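Skellum Absorbable Suture: Storage and Handling FAQ

At what temperature should unopened boxes be stored?
Store below 77 °F, away from direct heat and sunlight. Brief excursions during shipping are acceptable. Boxes left in a vehicle overnight should be quarantined and reported to the Divatham warehouse.

Does humidity matter?
Yes. The material degrades by hydrolysis. The foil pouch is the moisture barrier, and the outer carton provides none.

Can an opened pouch be kept for later use?
No. Discard opened pouches, used or unused. Do not resterilize by any method.

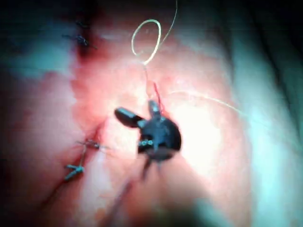 Thread with an open loop, and tied knots at left.

Why does the strand hold a curl after removal?
Winding memory. Draw the strand gently between gloved fingers. Do not run it over an edge or pull hard at the needle attachment.

How are lots identified?
Each carton carries a lot number and an expiration month. A lot marked September may be used through the last day of September.

How many pouches are in a case?
Standard cases hold 210 pouches. Bulk cases hold 400 and ship only from Becerra.
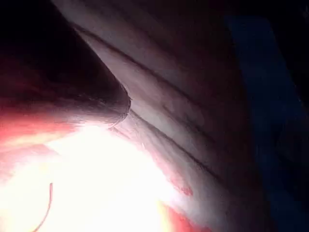
Pale, uneven surface behind a dark rounded shape.

Can expired stock be used for training?
Yes, if it is relabeled "Not for patient use" and kept in a separate cabinet. Training stock must not return to clinical shelves. 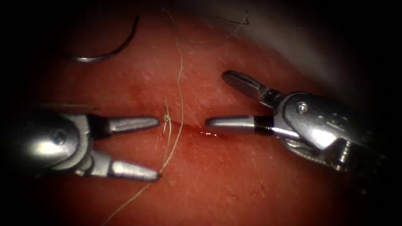
Returns and Complaints

What is the return window?
Unopened cases may be returned within 6 weeks of delivery. Partial cases are not accepted.

How do I report a damaged pouch?
Keep the pouch and carton. Send the lot number and 2 photos to Phúc Tô in product quality. Questions about credit go to Floor Jacobs at the Dornness office.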